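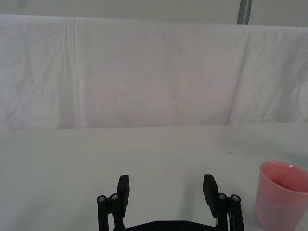
How to get tea and juice stains out of plastic cups

Search this site
Enter keywords
Go

Plastic tumblers are cheap, light and hard to break, so most homes with children end up with a stack of them. They pick up stains and smells more readily than glass does. A cup that has held blackcurrant squash all afternoon will often keep a faint tide mark, and one used for tea may go brown inside within a few weeks. The method on this page works on ordinary hard plastic cups, in pink or any other colour. Please don't use it on cups with a printed picture on the inside or on anything with a metal lining.

What you need

Bicarbonate of soda
White vinegar
Washing-up liquid
A soft cloth or sponge
An old toothbrush
A washing-up bowl
A clean tea towel

Step 1. Clear a space

Work on a wiped table or worktop with room to stand the cups apart from each other. A pale surface is useful as you can see drips of squash before they dry. Put a tea towel down at one side for the finished cups.

Step 2. Wash as normal first

Wash each cup in hot water with a little washing-up liquid and rinse it. A lot of what looks like staining is a film of grease with colour caught in it, and it comes away at this stage. Run a finger round the inside. If it squeaks, the film has gone and any mark left is in the plastic itself.

Look at the rim too. Many tumblers have an edge that is rolled outwards, and dried milk collects under it. The toothbrush gets in there better than a sponge.

Step 3. Make the paste

Mix two tablespoons of bicarbonate of soda with just enough water to make a thick paste. It should stay on the sponge when you turn it over. That amount will do several cups. If it goes runny, add more powder.

Step 4. Rub and leave

Spread the paste over the stain and rub in small circles. Press lightly. Tapered cups are awkward at the bottom, so wrap the cloth round the handle of a wooden spoon and use that. Leave the paste on for half an hour, then rinse.

Do not use scouring powder or a green scourer. Both leave fine scratches, and the next lot of tea settles in them. Urmila Bhardwaj wrote to us after doing a whole set of picnic cups with a scourer, and said they were browner by January than before she started.

Step 5. Soak for smells

If the cup still smells, fill it with 200 ml of warm water and add 2 teaspoons of white vinegar. Leave it overnight with nothing over the top. Empty it in the morning, wash it with washing-up liquid and rinse well. Never mix vinegar with bleach or use one straight after the other.

For several cups, put them in the washing-up bowl and use the same proportions. Lay them on their sides and push them under so that no air is trapped.

Step 6. Dry fully

Stand the cups upside down on the tea towel until the outsides have drained, then turn them the right way up for an hour. Stacking them damp is the usual cause of a musty smell, and it also makes them stick together.

If two cups are stuck, put cold water in the inner one and stand the outer one in warm water for a minute. Twist gently. Don't lever them apart with a knife.

When a stain will not move

Curry and tomato colour can go right into plastic. A sunny windowsill for a few days sometimes fades it, though it may fade the cup as well. A cup that is cracked, or rough at the lip, should be thrown away or kept for rinsing paintbrushes.

Dishwashers

Check underneath for a dishwasher symbol. If there isn't one, wash by hand. If there is, use the top rack and keep the cups away from the heating element. Light cups tip over and fill with dirty water, so wedge them between heavier mugs.

Page checked by Zeyu Deng, 14 November 2024

Contact us | Copyright Naltska Home Notes | Back to top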